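This site uses cookies to remember your settings. Accept | Manage choices

Speaker notes: open day at Orkon, household handling demo
Slot: 5 minutes, after Albane Bodin's introduction

1. Opening
Say who we are. Veviser writes the task list, Antal supplies the grippers, Orkon runs the rooms. Keep it to two sentences. Visitors have the floor plan already.

2. Why cloth
A rigid part keeps its shape when gripped. Cloth does not. Every grasp changes the shape of what is left to grasp. Pause. Mention that the Veviser list has 200 tasks and that the fabric tasks took the longest to write.

3. Numbers
Target for November: 2000 recordings. Accepted so far: 1585. If asked about rejects, refer to Didier Mallet, who keeps the log. Do not guess a rate.

4. The demonstration
Bedroom station. Two hand-held grippers, one each side of the cloth, both holding it by the edges. Point out:
- blue cloth on a green sheet, so the outline is easy to follow
- the sheet is wrinkled too, and its folds must not be read as part of the cloth
- black fingers, white bodies, a green indicator light on each gripper
Leave this slide up while the operator gets into position.
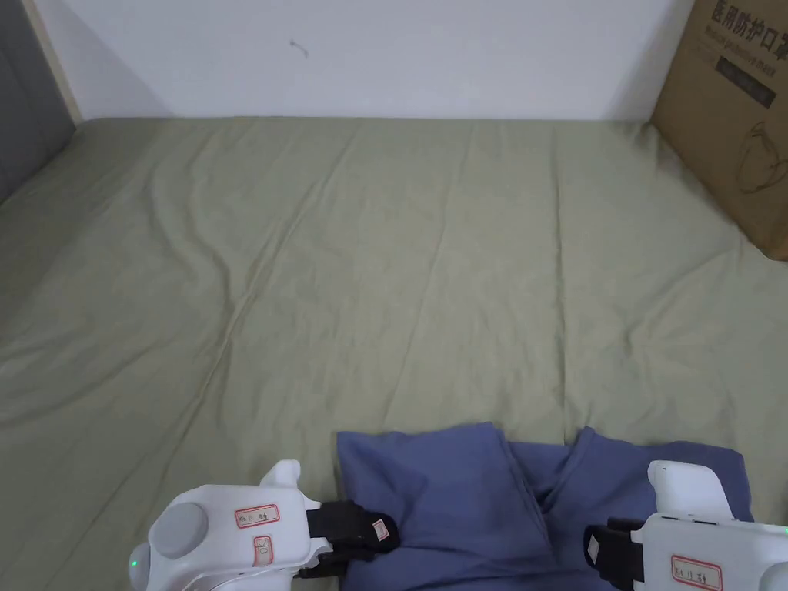 5. Questions
Likely: speed, cost, why a bed. Speed: we record at normal working pace. Cost: pass to Albane. Bed: the list calls for a soft surface.

6. Close
Next group enters by the side door. Grippers back on charge before leaving the room.

Related items
Ener: notes on battery storage
Antal gripper maintenance sheet
Orkon open day: room plan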